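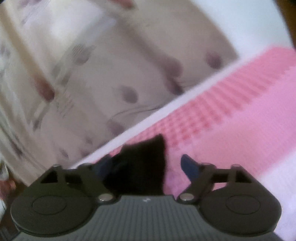

Fig. 4.1. Objet noir sur fond rose vif à motif.

Chapitre 4
Fonds imprimés et lisibilité des objets au poste de tri

Ce site utilise des cookies de mesure d'audience. Accepter | Refuser | Paramétrer
36 partages

4.1 Objet du chapitre

Le chapitre 3 a traité de l'implantation du poste de tri : hauteur du plan, accès aux bacs, sens de circulation des articles. L'étude porte à présent sur le plan lui-même et sur ce qui le recouvre. Dans les ateliers de reconditionnement, les articles sont fréquemment posés sur d'autres articles, sur une nappe, sur un emballage déplié ou sur un textile en attente de pliage. Le fond n'est alors ni neutre ni constant, et le repérage du contour d'un objet dépend autant du support que de l'objet.

On appelle fond toute surface située derrière l'objet pour un observateur placé au poste. On appelle motif toute variation répétée ou non de la teinte ou de la clarté de cette surface. Un fond uni est un cas limite, rarement rencontré en dehors des postes équipés d'un tapis dédié.

4.2 Contraste de clarté et contraste de teinte

Deux grandeurs doivent être distinguées. Le contraste de clarté compare la lumière renvoyée par l'objet à celle renvoyée par le fond. Le contraste de teinte compare les couleurs à clarté voisine. Un objet noir placé devant une surface rose vif (fig. 4.1) présente un contraste de clarté élevé : la limite entre les deux reste nette là où ils se touchent. Le même objet voisin d'une pièce sombre, bleu marine par exemple, perd une partie de son contour, et l'opérateur doit déduire la forme à partir des portions restées lisibles.

Le contraste se détermine donc localement, segment de contour par segment de contour. Une valeur moyenne calculée sur l'ensemble de l'objet masque les zones de confusion, qui sont précisément celles où se produisent les erreurs de prise et de comptage.

4.3 Objets sans détail de surface

Un article noir mat, sans inscription ni relief apparent, ne fournit que sa silhouette. Son identification repose sur trois indices : la direction des bords, la position des angles et les ruptures de pente. Lorsque ces indices ne suffisent pas, la nomenclature de l'atelier doit prévoir une catégorie d'attente. L'attribution par défaut à la catégorie la plus fréquente est à proscrire, car elle fausse l'inventaire sans laisser de trace.

Le relevé effectué à l'atelier de Girnby illustre ce point. Sur 3 254 articles triés, 36 ont été placés en attente, tous de teinte sombre et dépourvus de marquage visible. Le protocole MacLeish, repris à l'annexe B, impose pour ces articles un second examen sur fond clair uni.

4.4 Éclairement et mouvement

L'éclairement au plan de travail est fixé dans cet ouvrage à 900 lux. Il se mesure au centre du plan, puis à 30 cm de chaque bord latéral. Un éclairement plus faible réduit d'abord la lisibilité des surfaces sombres ; les motifs de couleur vive restent perceptibles plus longtemps.

Le déplacement relatif de l'observateur et du fond a un effet comparable. Un imprimé fin vu en mouvement se fond en une plage de teinte moyenne : les caractères deviennent illisibles, alors que la couleur générale demeure reconnaissable. Toute lecture d'étiquette s'effectue donc à l'arrêt.

4.5 Notions préalables

Le lecteur doit maîtriser la définition de la clarté (chapitre 1) et la méthode de relevé par fiche (chapitre 2). Les fiches vierges de la série Dundix figurent en annexe A. La section 4.6 expose le classement des fonds en usage à l'atelier Drurkusico, du tapis uni au textile imprimé multicolore.

0 commentaire
Recevoir la lettre d'information : saisissez votre adresse électronique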